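Ticket 207: label printer skips every third label, linen intake
Opened 23/01/2025, assigned to Junhao Feng
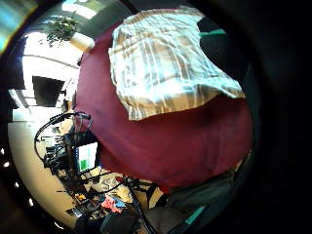
*Plaid cloth on dark red fabric, intake side.*

**Reported problem**

The Nyaga label printer at the intake counter feeds a blank after every two good labels. Started this morning. The same job sent to the back office printer comes out fine. User had already turned it off and on.

**Setup**

- Printer: Nyaga desktop, USB to the counter PC
- Labels: Gemimix sew-in tape, gap type, new roll put in yesterday at close
- Software: Skesier intake, standard item ticket template
- Driver last updated in October

**Log**

1. Printed the self-test page from the printer buttons. Blank on the third label there too, so the Skesier template is not the cause. Left it alone.

2. Opened the lid and checked the roll. Seated correctly, guides snug. Wiped the gap sensor with a dry swab and got some lint off it. Ran the self-test again. No change.

3. Checked media type in the driver. It was set to "continuous". Counter staff say they haven't been in there. Set it to "gap" and saved. Next test gave five good labels and then a blank. Better, but not fixed.

4. Ran sensor calibration (hold Feed until the light blinks, let go). The printer pushed out a strip of blanks and stopped with a red light. Manual says this means the gap was not found.

5. Compared the new roll with the end of the old one. The old liner is thin and you can see light through it. The new liner is noticeably thicker. The box has the same Gemimix part number on it.

6. Raised sensor sensitivity from 3 to 8 in the printer utility and calibrated again. Green light this time. Ran a full batch from Skesier with no blanks.

**Cause**

Wrong media type in the driver, plus a thicker liner on the new roll that the sensor could not read at the old setting.

**Still open**

- Asked Brirnarance (our label supplier) if the liner changed. No answer yet.
- If they send the thin liner again, sensitivity may need to go back to 3. Both values are on a sticker inside the lid.
- Items ticketed this morning need a check for missing labels. Intake is doing this. Reprint from History, and don't create a new ticket or the customer gets billed twice.

Status: pending supplier. Printer is back in use.

J. Feng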